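About Us - Derkport Automation Planning

Who we are
Small outfit, 4 people, one long workbench and too many spreadsheets. We help laundries, uniform rental shops and garment resellers work out what to buy before they buy it. Arms, grippers, cameras, tables, guarding, the lot. We don't sell any of it and don't take commissions from anybody who does.

Baoshan Feng started Derkport after nine years purchasing for a uniform rental plant. Signed off on a folding line there that sat under a tarp until the lease ran out. Still brings it up in the first meeting, so be warned.

What we do
Mostly budgets. You send us your floor plan, your shift sheet and whatever quotes you've got, we send back a plan your finance person can read. Quotes from differnt vendors never line up, one has the install in it, the next one has it on page six under options. We put them in the same columns.

Things we look at first:
Garment mix (shirts, work pants, knits, what share of each)
Power and air at the spot where the cell would go
Who clears a jam on second shift
Spare fingers and pads, per year
Training hours
What happens to the old table

The planning package is $3000 flat for a single site. Takes 12 working days from when we get your paperwork, not from when you call. Second site is quoted seperately.

How we test
On your clothes. Send a box of the real stuff, worn, faded, buttons missing, fine. Please don't send us new samples from the catalog, they fold too nicely and the numbers come out rosy. We run pick and fold trials on the bench with two-finger grippers, dark fabrics and light ones, and log every miss by garment type. The miss log goes in your report, all of it. 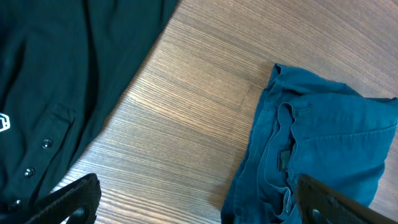
Anything with a placket or a heavy hem gets its own line in the budget. Those are the pieces that slow a cell down, and cycle time is what decides whether you need one arm or two. Big difference on the purchase order.

Recent work
Cinska, uniform rental: replacement plan for sorting, split over two budget years.
Gisler, resale: told them to wait. They waited.
Destovix, linen and workwear: bid comparison, 39 line items, now in install.

Getting started
Email or call, mornings are best. If your capital request is due in December get in touch by late summer, the fall fills up. Boxes of clothes go to the side door please, front desk has no room.

Page updated 3 May 2023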